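In defence of the tablecloth

My sister-in-law Azucena came to lunch in July, lifted the corner of my tablecloth, saw perfectly good wood underneath and asked me what I was hiding. Nothing, I said. I just like a cloth. She gave me the look you'd give somebody who still irons their socks (I don't, for the record, though my father did).

I've been chewing on it ever since, because she isn't the only one. Somewhere in the last twenty years the tablecloth turned into a thing for weddings and for hotels with carpets. Everybody has bare tables now, with maybe a runner down the middle that does no work at all, or those woven place mats that trap toast crumbs for all eternity. And I think we've given up something rather nice for the sake of showing off a bit of timber.

Mine is a round table, and round tables look naked without a cloth. A long kitchen table can carry it off, you think of farmhouses and big loaves. A round one just sits there looking like it's waiting for a meeting to start. Put a cloth over it and the edge softens, the thing drapes, and people pull their chairs in and stay for another cup. I've tested this on my own family over many years and I'll not be argued out of it.

I'm fussy about which cloth, mind you. Plain white is for people with no children and no beetroot. Checks are cheerful for a fortnight and then you feel you live in a café. What you want is a faded sort of floral on off-white, blue-grey if you can get it, with plenty of leaves and curly stems wandering about so that the eye never quite settles. A tea stain can live in a pattern like that for months before anyone spots it! My friend Karla Sandoval swears by oilcloth and I do see the point, you wipe it and you're done, but it sticks to your forearms in summer and it smells like a new shower curtain. No thank you.

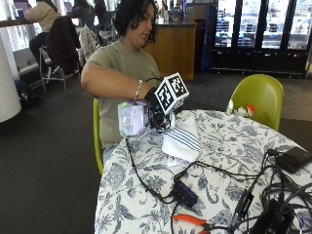

The other thing about a cloth is that it makes the table somewhere you can do jobs. Folding is the big one in our house. I can't fold on bare wood, everything skates about, a shirt sleeve slides off one side while you're chasing the other. Cotton on cotton stays where you put it. You lay the thing down, smooth it out, bring the sides in, and it waits for you while you turn round to answer somebody. Stripes are the best for this, by the way, because they tell on you straight away. If your stripes are bending, your fold is wrong, and you can go back and tug it right before you've committed. I taught both my boys on stripy tea towels for exactly that reason, and one of them folds beautifully. The other one rolls.

Hubert, my husband, says that all this is very well but a tablecloth is one more thing to wash. True. I have 2 that take turns, so there's always one on the table and one on the line or in the basket, and I'd put the extra work at up to 3 minutes a week, most of it spent finding the pegs. He spends longer than that rubbing oil into his chopping board, and I've never once brought it up - until now, I suppose.

I did look at buying a third, a linen one from Fledholm. It was lovely, a sort of washed-out green, and it was 274 pounds. For a tablecloth! I put it back on the shelf with both hands. If that's what people think a cloth costs then no wonder they've all gone over to bare oak. But you don't need that. You need a charity shop, a bit of patience and a tape measure, and for a round table you want a good hand's width hanging down all the way round, more if you like a swish.

Azucena is coming again next month. I've told her she can bring pudding and leave the corners alone.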